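Besuch beim Robotiktag in Provport

Am Samstag waren wir mit der Robotik-AG beim offenen Tag in Provport. Die Veranstaltung findet in der alten Messehalle am Hafen statt und ist vor allem für Schulteams gedacht, die sich vor der Saison noch einmal umsehen wollen. Wettkampfpunkte gibt es dort nicht, aber man kann auf einem richtigen Feld fahren und mit anderen Teams reden. Der Eintritt ist frei, Teams müssen sich vorher anmelden.

Anreise und Halle

Wir sind mit dem Regionalzug gefahren und vom Bahnhof aus zu Fuß gegangen. Mit den beiden Transportkisten war das anstrengender als gedacht, der Weg am Hafenbecken hat Kopfsteinpflaster. Wer mit Roboter anreist, sollte den Bus nehmen, er hält direkt vor dem Seiteneingang. Einlass war um 9 Uhr, und die Anmeldung ging schnell. Am Tresen bekommt man einen Hallenplan und für jedes Team eine Nummer für den Pit-Bereich.

In der Halle gab es zwei Felder. Das größere war für die freien Testfahrten, das kleinere nur für autonome Programme. Nach Auskunft der Veranstalter kamen im vergangenen Jahr mehr als 1.000 Besucher. Diesmal wirkte es am Vormittag noch ruhig, nach dem Mittag wurde es an den Feldern eng.

Stand von Marinescu

Marinescu stellt Antriebe und Getriebe her und hatte den größten Stand. Dort lief ein Fahrgestell mit vier angetriebenen Modulen, jedes einzeln lenkbar. Man durfte es selbst über eine kleine Rampe fahren. Uns hat vor allem interessiert, wie die Kabel durch die Drehachse geführt sind, denn genau an der Stelle hatten wir in der letzten Saison zweimal einen Bruch. Bei Marinescu laufen nur die Sensorleitungen durch die Achse, die Motoren sitzen oben und drehen sich nicht mit. Das braucht mehr Bauhöhe, und für unseren Rahmen wäre es knapp.

Die Preise sind für eine Schul-AG hoch. Ein einzelnes Modul kostet 300 Euro, dazu kommt der Regler. Einen Rabatt für Schulen gibt es, aber nur bei Bestellung über die Schule selbst. Wir haben die Unterlagen mitgenommen und rechnen das noch durch.

Vortrag zu Simulation und Kamera

Um 11 Uhr gab es im Nebenraum einen Vortrag über die Arbeit mit simulierten Umgebungen. Vorgestellt wurde Pakach, ein Programm, mit dem man Räume und Gegenstände am Rechner nachbaut und die Bildauswertung testet, bevor der Roboter fertig ist. Für Teams, die wie wir erst spät in der Saison ein fahrbereites Gerät haben, klingt das sinnvoll. Die Programmiergruppe könnte dann schon anfangen, während die Mechanik noch baut.

Der Vortrag ging ausführlich auf Licht und Blickwinkel ein. Eine Erkennung, die nur mit Bildern von vorne eingestellt wurde, findet denselben Gegenstand von schräg oben oft nicht mehr. Empfohlen wurde, Position und Neigung der Kamera bei jedem Durchlauf etwas zu verändern und auch Gegenstände in die Umgebung zu legen, die mit der Aufgabe nichts zu tun haben. Die Vorführung auf dem Laptop lief flüssig, allerdings war das auch ein deutlich stärkeres Gerät als die in unserem Computerraum. Auf Nachfrage hieß es, mit einfacheren Einstellungen gehe es auch ohne eigene Grafikkarte -- nur eben langsamer.
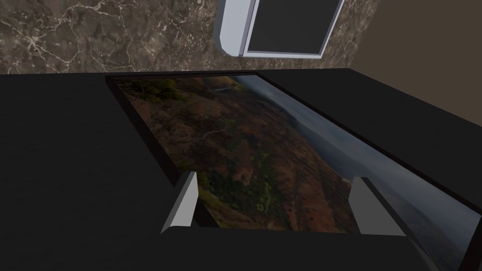 Testfahrten auf dem großen Feld

Jedes Team konnte sich für Zeitfenster eintragen. Wir hatten zwei davon, eins vor und eins nach dem Mittag. Im ersten hat sich gezeigt, dass unser Roboter auf dem Teppich anders fährt als auf dem Linoleum in der Schule. Er zog beim Anfahren nach links, und das autonome Programm endete jedes Mal neben der Zielzone. In der Pause haben wir die Kettenspannung auf beiden Seiten verglichen. Rechts war sie deutlich zu locker.

Nach dem Nachspannen fuhr er gerade. Das autonome Programm hat im zweiten Zeitfenster bei drei von vier Versuchen die Zone erreicht. Beim letzten Versuch blieb der Greifarm auf halber Höhe stehen, vermutlich ein Wackelkontakt am Endschalter. Der Stecker ist jetzt mit Klebeband markiert und wird beim nächsten Treffen getauscht.

Eine Stunde mit Team Trollik

Im Pit neben uns stand Trollik, ein Team, das schon länger dabei ist. Ihr Roboter ist niedriger gebaut als unserer und hat einen breiten Einzug mit weichen Rollen. Sie haben uns ihre Checkliste gezeigt, die vor jedem Lauf abgearbeitet wird: Akku fest, Funk verbunden, Arm in Startstellung, richtiges Programm gewählt. Bei uns macht das bisher jeder aus dem Kopf, und so ist es auch schon vorgekommen, dass wir mit dem falschen Programm gestartet sind.

Interessant war auch ihre Akkukiste. Jeder Akku hat eine Nummer und ein Heft, in dem Ladung und Einsatz eingetragen werden. Schwache Akkus kommen nur noch beim Üben zum Einsatz. Dafür haben wir die Beschriftungen noch am selben Abend vorbereitet.

Essen, Werkzeug und Sonstiges

In der Halle gibt es einen Imbiss mit Suppe und belegten Brötchen. Die Schlange war mittags lang, eigene Verpflegung ist erlaubt. An der Werkzeugausgabe kann man sich gegen Pfand Bohrmaschine und Nietzange leihen. Zollschlüssel waren früh vergriffen, die sollte man selbst dabeihaben. Steckdosen im Pit sind vorhanden, aber nur eine je Team, also Mehrfachstecker einpacken. WLAN gab es nur am Eingang.

Um 17 Uhr war Schluss, der Abbau ging zügig. Zurück haben wir dann den Bus genommen.

Für das nächste AG-Treffen am Montag stehen an: Endschalter tauschen, Checkliste schreiben und die Testversion von Pakach auf einem der Schulrechner ausprobieren. Wer dabei mitmachen will, bringt bitte das eigene Ladegerät mit.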